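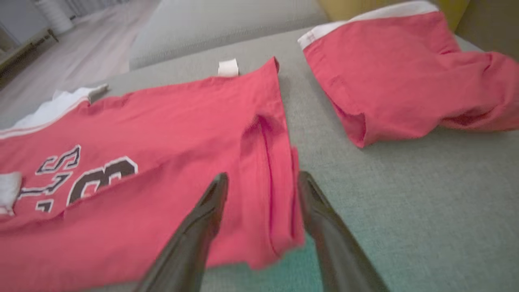

The red shirts of Udwood

On Saturday morning the bus from Tunstall is full before it reaches the bridge. Most of the passengers wear red, and most of them know each other since school. They travel to see Udwood play, a football club from a village of 1680 people, where the ground has one small stand and a tea hut with a green door.

I came to live in the valley from another country, and at first I did not understand why a grown man would stand two hours in the rain for a team that loses so often. Virgil Bogdan, my neighbour, took me to my first match in December. Udwood lost to Hunasden and he was in a very good mood all the way home.

The colour has its own story. The club first played in white, but the river flooded the changing room and the shirts came out brown. Kelly Mapplebeck's grandmother dyed them red in her kitchen, in the same pot she used for jam. "She said the jam was never the same after," Kelly tells me. The family still keeps one of them, with a darned elbow.

Today the shirts are ordered from a shop in Fillside, and older players complain that the new cloth is too thin for our winters. Amber Mellor, who plays on the left side for the women's team, prefers it. The old ones, she says, were so heavy after rain that you felt you were carrying somebody.

The match against Hunasden is still the big day. Last season 202 people paid at the gate, and Lacey Tindall sold all her pies before half-time. Her sister Kelly had to drive back to the bakery for more. She missed both goals, and she is reminded of this every week on the bus.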